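Kitchen worktops: what we learned from refitting the hall kitchen

2019-05-12

Most of you will have been in and out of the kitchen at Rankin Hall since it reopened in January, and a fair number have asked about the wood worktops. The questions tend to be the same ones. What do you put on it, how often, and is it worth the trouble at home? Tracey Dobson looked after the fitting and has kept notes ever since, so this item is mostly hers, with additions from Trevor Bellamy, who did the sanding.

We had a budget of £3,000 for the whole run of worktop, including the cut-outs and the upstands. Laminate would have come in at £2,000, and there was a long discussion over it. Those in favour of laminate said it would need no looking after. Those in favour of wood said the old laminate had swollen at the sink within a few years and could not be mended, only replaced. Wood won by a narrow margin. Francine Leclerc voted against it and would like that recorded again.

Oil or varnish

Varnish sits on top of the wood and looks smart for a while. Once it is scratched through, water gets underneath and the patch goes grey, and to put it right you have to strip the whole length. Oil soaks in. It gives less protection on any given day, but you can rub down one bad spot with fine paper and re-oil it in an evening. For a kitchen used by several groups a week, oil was the easier choice.

Tracey tried two oils on offcuts. The Nuvby was thinner and went on quickly, but it needed more coats to stop water soaking in. The Flulby was thicker and smelled stronger for a couple of days. We went with Flulby and put on five coats before anything was allowed near the surface, undersides and end grain included. The underside matters. If you seal only the top, the board takes up damp from below and starts to cup.

How we apply it

Clear everything off, wash the surface with a well-wrung cloth and a drop of washing-up liquid, and leave it overnight. Sand lightly along the grain. Wipe off the dust. Pour a little oil on a lint-free cloth and work it in with the grain, a section at a time, then leave it for twenty minutes and wipe off everything that has not gone in. Oil left standing turns sticky, and it then has to be scrubbed off with white spirit, as we found out at the far end by the serving hatch.

Oily rags can heat up and catch fire by themselves if they are screwed up and thrown in a bin. Lay them flat outside to dry, or put them in a bucket of water, before you throw them out. Trevor asks for this to be printed every time the subject comes up.

Two thin coats are always better than one thick one. Between coats the surface should feel dry to the palm, with no drag.
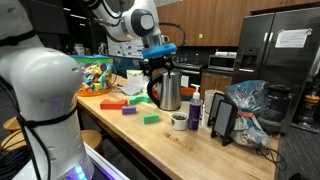
Butcher-block worktop with a kettle and foam blocks.

Marks and what causes them

Black marks are nearly always iron and water together. A tin left standing in a puddle will do it overnight, and so will wire wool, which leaves tiny bits of metal behind in the grain. Use a nylon pad instead. If you do get a black mark, oxalic acid crystals dissolved in warm water will usually lift it. Wear gloves, follow the instructions on the tub, rinse well and let the wood dry fully before oiling.

White rings come from heat or steam. They often fade after a day or two without any help. If they don't, a rub with oil on a soft cloth is normally enough. Hot pans should never go straight on the wood, and there are now trivets on the hook beside the cooker.

Tea and coffee stains sand out, though it takes longer than you would expect. Beetroot is worse. Turmeric fades in daylight, so leave the blind up.

Scratches from knives can only be dealt with by sanding. Please use the chopping boards. We bought a stack of them for this purpose and they are in the tall cupboard on the left as you go in.

Around the sink

This is where wood worktops fail, and anyone thinking of having one at home should spend most of their effort here. The cut edges round the sink are end grain in places and drink water. Ours had three extra coats of oil on those edges, and then a bead of clear silicone under the lip of the sink. We also had drainage grooves cut on one side. Tracey's view is that the grooves were worth having but are a nuisance to oil, and she would have them wider if she did it again.

The area behind the taps stays damp longer than anywhere else. A dry cloth is kept on the rail for it. If you are last out, please run it along the back edge before you lock up.

Movement

Wood gets wider in damp weather and narrower when the heating is on. Ours moved by a few millimetres between winter and spring. The brackets underneath have slotted holes so that the boards can slide a little. If a fitter proposes screwing straight through into the cabinets, ask them to think again, as the boards will split sooner or later. Leave a small gap at the wall too and cover it with the upstand.

Joins are the other weak point. We have one, over the dishwasher, and in hindsight it should have been anywhere else. Steam comes up through the gap each time the door is opened. Shirley Gosling has fitted a strip of foil tape to the underside there and it seems to be holding.

Cost so far

The boards, fitting and cut-outs used up nearly all of the £3,000. Oil, sandpaper, silicone and the tub of oxalic acid have come to roughly £200 on top, and there is enough oil left for next winter. We have not yet had to pay anybody for repairs.

If you are buying for your own kitchen, ask how wide the staves are and how thick the board is. Thicker boards can be sanded more times. Ask too whether it comes already oiled, and if so with what, as some finishes don't take kindly to another product going on over the top. Kenza Mahrous bought hers from Nirkimus last year and has offered to show it to anyone interested. It is oak, with a wax finish, and she says she would choose oil another time.

Next oiling

The kitchen will be closed for two days while the next coat goes on. Dates will be on the door and on the booking sheet. Everything on the worktop will need to come off the evening before, including the urn, the bread bin and the tea towels. Anyone who would like to learn how it is done is welcome to come along and help with the sanding. Bring a dust mask and wear old clothes. Cloths and gloves are provided.

Spare offcuts are in the store for anyone who wants to try out an oil at home first. Ask Tracey for the key.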